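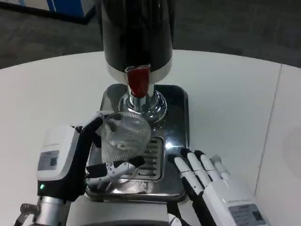
*Demo table, strainer in the left hand at the drip tray.*

**Ticket:** Open day, drinks station - left hand loses the strainer
**Unit:** Evumum, two-arm setup
**Site:** Tokau, ground floor demo area
**Priority:** High until Saturday, then normal
**Status:** Resolved, one item left open

### What was reported

During the rehearsal for the Saturday open day, the strainer slipped in the left hand on the way to the drip tray. It never hit the floor, but it turned far enough that the robot stopped and asked for help. The rest of the routine looked terrific, so I really wanted this one fixed before the doors opened!

Expected: left hand picks up the strainer, holds it upright in front of the machine, waits, puts it back on its stand.
Got: pickup fine, lift fine, then the strainer rotates in the grip during the move and the hand reports "object lost."

### Log

**9:10** Reran the routine from the saved start pose. Failed on the first try, same spot. I love a bug that shows up when you call it.

**9:25** Checked the easy stuff. Both hands home correctly, no warnings on the controller, battery good. Wiped the fingertips with a damp cloth and let them dry. No change.

**9:40** Put the strainer in the hand manually and closed the grip with the routine paused. Holds great. Tugged on it, still holds. So the hand can do it, and the problem is in how it gets there.

**10:05** Slowed the arm to half speed between the stand and the tray. Three clean runs out of six. Better, but I'm not putting that in front of visitors.

**10:30** Looked at the grip file. It's the one we recorded for the Zamudio visit, and back then we used a bigger strainer with a thicker rim. The thumb target was still set for that one. With the smaller strainer the thumb stops short, and the fingers do all the work on one side.

**10:50** Recorded a new grip. One finger goes over the upper rim and the thumb reaches across the lower part of the mesh, with its tip pressed near the bottom edge. Saved it as `strainer_small`. The old file is still there under its old name, please leave it alone.

**11:15** First full run with the new grip at half speed: clean. Second: clean. I may have cheered a little.

**11:30** Back to full speed. Six out of six. Ran it once more with the room lights all the way up, to see if glare from the shiny base would bother the cameras. It didn't.

**13:20** While I was at it, moved the right hand's waiting pose closer to the front right corner of the base plate. Before, it hovered way back by the body and looked like it had nothing to do. Now it rests open by the plate, and from the visitor side you can see all the fingers. Checked the path for collisions with the left arm, none found.

**14:00** Handed over to the demo crew with the settings below.

### Settings for the open day

| Item | Old | New |
|---|---|---|
| Grip file | `strainer_large` | `strainer_small` |
| Grip force, left | 30 | 42 |
| Arm speed, stand to tray | full | full |
| Right hand wait pose | by body | front right corner of plate |

Grip force is in controller units. Don't go higher with this strainer, the mesh is fine and I'd like it to stay flat.

### Update after the open day

It went so well! The robot ran the strainer routine for over 3 hours with short breaks, and there was one stop all day. That one came from a visitor leaning on the table and shifting the machine, so the plate no longer matched its saved position. Crew pushed it back to the tape marks, reran the table check, and were going again before the next group came in.

The kids wanted to see the thumb move again and again, so the crew started pausing right after the pickup and opening and closing the right hand while the left one held still. Great idea, and I'd like to make it a proper step in the routine. The people from Plestura asked good questions about how a grip gets recorded, and a couple of them tried it with the spare hand on the bench.

### Still open

- The table check should run by itself after any stop. Right now somebody has to remember it. I'll open a separate ticket.

Closing this one. If you see "object lost" on the left hand again, check which grip file is loaded before you touch the force setting, and paste the controller output here.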